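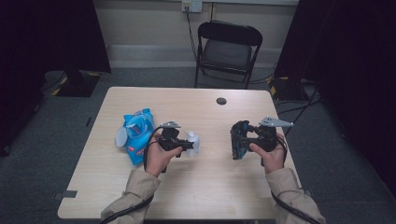
The Kulcombe plant runs two extrusion lines and one converting hall, and the Wednesday visit covered all of it except the pigment store. Rosario Martinelli, the process engineer, led the group. Kulcombe makes film for flexible packs and sells most of it on the reel. The thicker grades go to packs that are opened many times, where the film has to take repeated folding without cracking at the print. A crumpled blue pack with white and red graphics, lying on its side on a tabletop, is what the film looks like at the end of its working life, and the folds are where failures start. Martinelli's team tests for this with a flex rig set to 2000 cycles, after which the sample is dyed and checked for pinholes.

Line 1 is the older of the two. It runs a three-layer film with the sealing layer on the inside. Melt temperature is logged at the die and again at the first roll. Line 2 came from the Clarketum site when that closed and was rebuilt with a new winder. Changeover between widths takes 39 minutes on Line 2 and longer on Line 1, where the slitting knives are still set by hand. Edge trim from both lines is reground and fed back into the middle layer only.

Ink is water-based on Line 2 and solvent-based on Line 1. The solvent press is due to be replaced in April. The group asked about color matching between the two. Each job is held to a drawdown card signed by the customer, and blue is the hardest to keep steady because the eye picks up small shifts in it.

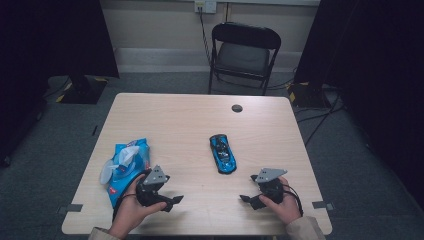 Converting is done on a Çetinkaya machine with 22 stations. It forms the pack, cuts the opening, applies the label and makes the end seals. Label adhesive took up most of the discussion here. It has to peel and reseal while damp, and it must not lift the ink. On a pack of wet wipes the label is peeled back each time, and with a wipe standing up through the opening it can't close flat until the wipe is pushed down. Kulcombe has tried a longer label tab for this, and results so far are mixed. Peel force is measured on 3 packs per reel, with readings stored in Naveo, the plant's quality database.

Not seen on this visit: the pigment store, the solvent recovery unit, and the cold room used for storage tests. Ear protection is supplied at the gate. Safety shoes are not, and visitors without them were kept behind the yellow line in the converting hall.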